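Print | E-mail

Volerley Adds Small Basket to Mandamar Storage Line

June – Volerley Press Office

Volerley has added a small open basket to its Mandamar line of home and classroom storage. The basket is gray plastic, with rounded corners and a thick, smooth rim. It will be sold through Zidance stores and the Volerley website, singly or in packs of three.

The new size was requested by schools and sports clubs that already use the larger Mandamar bins and wanted something for a shelf or tabletop – a place for tennis balls, chalk, beanbags and other things that roll away or get lost. Small holes in the walls let air through, and there is a handle opening at each end. 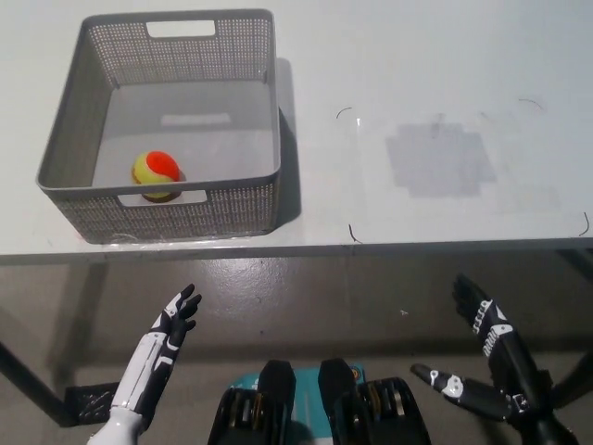
Sizes and Availability

The Mandamar line now comes in five sizes. All of them narrow toward the base, so empty baskets can be stacked inside one another. A stack of eight small baskets fits on a standard Mathias shelf unit, also made by Volerley.

Orders from schools and clubs ship in some two weeks. Baskets can be washed by hand with warm water and dish soap. Labels are sold separately.

Stores that would like a sample may write to the Volerley trade desk.

Related Items
Mathias Shelf Units: New Heights for Classrooms
Zidance Stores Extend Summer Hours
Mandamar Lids Back in Stock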